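**Knitwear collection, May 9, 2024**

The spring knitwear collection is open again at the Barnley hall, and the bags are already coming in. Last year we took in 604 sweaters and cardigans before we closed in July. We sent 262 of those back for a second fold, and that slowed everything down, so please read this before you start on your closet.

Lay each sweater flat before folding it. A bed works better than a table for most people, as there's room to put both arms out to the sides. Smooth the body from the neckline down to the hem and check the side seams while you're there. Fine knits with eyelets or any kind of openwork at the yoke should be looked over for pulled threads. 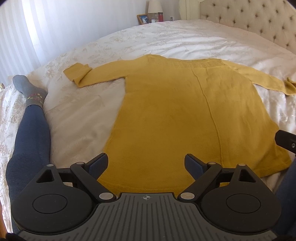 Turned-back cuffs can stay turned back if that's how the sweater is worn. Otherwise unroll them, or they leave a lump in the stack. Fold one side in toward the middle, lay the sleeve down along the body, and do the same on the other side. Then bring the hem up to the neckline - once for thick knits, twice for thin ones.

Please don't use hangers. Shoulders stretch, and we have no rail this year.

Pack no more than 4 sweaters to a bag. The blue Teltel bags are the right size and there's a roll of them by the side door. Write the size on the label, and "wool" if you're sure it is wool. Leave that part blank if the care tag is gone.

Anything with holes goes in the Skirkar box for mending. Small holes are fine - felted sleeves and missing buttons too. Socks and scarves are being collected separately in July.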